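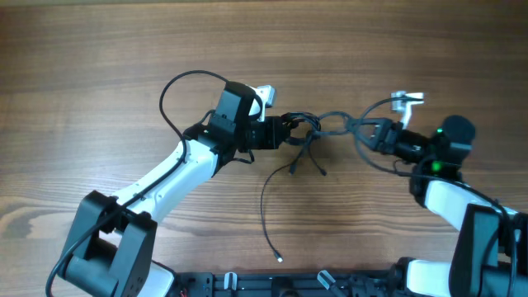 4. What the Money Went On

4.1 The quote and the cell

Papers in this field tend to report the price of a robot the way people report the price of a puppy. The number is true on the day of purchase and of limited use afterward. In this section we set out what it took to plan and pay for the two-arm cell used in the rest of the study, and we try to do it in enough detail that a lab starting from nothing could borrow our spreadsheet and argue with it.

The cell is a pair of small arms on a shared rail, set up on a wooden tabletop with the grippers facing each other across the work area (Figure 3). The task, described in Section 3, is cable handling, and the choice of task turned out to drive more of the spending than the choice of arm. A gripper that is perfectly happy with blocks can be a poor match for a thin wire with a plug on the end of it, and a budget written with blocks in mind will be short in all the places where wires are awkward.

Figure 3. The two-arm cell with a tangle of thin black cables between the grippers. The bases are joined by the black rail at the bottom.

We asked for quotes from Erwood and Wivgate. Both firms were prompt about the arms and vague about everything else. Erwood's quote listed the arms, the controllers and "accessories as required," a phrase that Nayara Coutinho, who handled purchasing, circled twice and mailed back. Wivgate's quote came with a longer list and a shorter warranty. We went with Wivgate, on the grounds that a long list can at least be read.

4.2 Lines we left out

The first draft of the budget had a line for arms, a line for a computer, and a line called "misc." It was approved in January without a single question, and in hindsight we should have found this alarming. The revised version, dated Wednesday, March 9, 2022, has 9 lines. Most of the new ones came out of the old "misc."

Fingers were the first surprise. We had assumed that the fingers supplied with a gripper were the fingers one used. Benedito Seixas, who ran most of the trials, treats them as closer to pencils, and the revised budget does too. Spares now have their own line, and we order 2 sets at a time so that one can be late.

The second was cabling, by which we mean the arms' own and not the kind they were supposed to be picking up. Each arm needs power and data, the gripper needs both again, and all of it has to travel the length of a moving link without snagging. We had set aside $1519 for wiring, clips, connectors and bench fittings together. This was spent before the second arm was running. A project about teaching machines to tidy cables had underfunded its own cables, and Elsa Kauppinen has asked that we stop bringing this up at meetings.

The third was the rail. Mounting both arms to a common rail costs more than bolting each one down wherever there is room, and it looked like an easy cut. We made the cut, and then unmade it. With separate mounts, the distance between the bases had to be measured again whenever an arm was taken off for service, and the measuring took up staff time that appeared nowhere in the plan. The rail cost $1990 with shipping, and we would buy it first if we were doing this again.

4.3 Staff time

Staff time is the line most often missing from budgets of this kind, our own first draft included. Tanko Mohammed kept a log of hours spent on the cell that were neither research nor teaching. Calls with the supplier made up a large share of it. So did looking for a particular screw. We did not try to put a dollar figure on these hours, partly because our department does not charge for them and partly because we did not want to see it.

For planning, we suggest treating setup as a separate phase with its own person attached. We had spread it across the group in the belief that this would make it lighter. It made it slower, and each of us was under the impression that somebody else had called Wivgate.

4.4 Comparison with earlier planning guides

The Guerra worksheet, which we used for the first draft, divides spending into equipment and supplies and handles the first very well. Its supplies page assumes one arm and rigid parts. The Dirkell worksheet is built around leasing and was of less use to us, although its page on spares is good and we have copied its layout. Neither allows for a second arm except by doubling the first. In our case doubling was too high for the computer, near enough for the fingers, and far too low for wiring. Natanael Macedo's revised sheet keeps a separate column for the second arm and is the one used for all totals in Section 5.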